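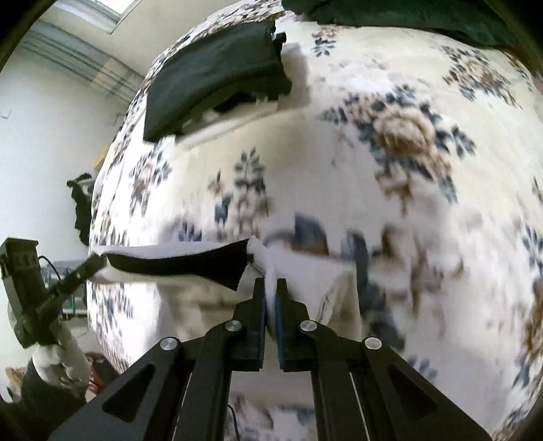 White cloth with a black inner section, held over a floral sheet.

Support > Utell Stage Mixer > Getting Started > Backing Vocals

3. Setting up your backing vocal channels

I wrote this part after a long run of shows with Lăcrămioara Lazăr's band, so it leans toward two or three singers sharing one monitor mix. If you're solo, skip to section 4!

1. Turn the main fader all the way down before you plug in any mics.

2. Plug the lead vocal into channel 1 and the backing singers into 2 and 3. (I always label them with tape — trust me on this.)

3. Hold SELECT on channel 2 and turn the gain knob while your singer sings the loudest chorus in the set. Stop when the yellow light flickers.

4. Do the same for channel 3.

Note: Quiet harmony singers often get louder once the drums come in, so leave them a little room.
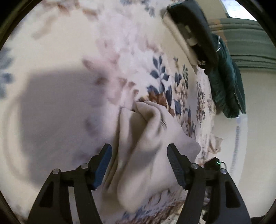
Plain beige cloth on cream floral fabric.

5. Press LINK to put both backing channels on one fader. I start mine at 44 and bring it up from there.

6. Add reverb last. Preset 17 is lovely on country ballads, but I'd go with 25 for anything fast.

CAUTION: Never switch on phantom power with the main fader up. The pop is loud and it can damage your speakers.

7. Hold SAVE until the screen blinks, then name your scene.

Related pages
Using the Utell with in-ear monitors
Saving and recalling scenes
Raluca Furtună's duet settings
Fixing feedback on small stages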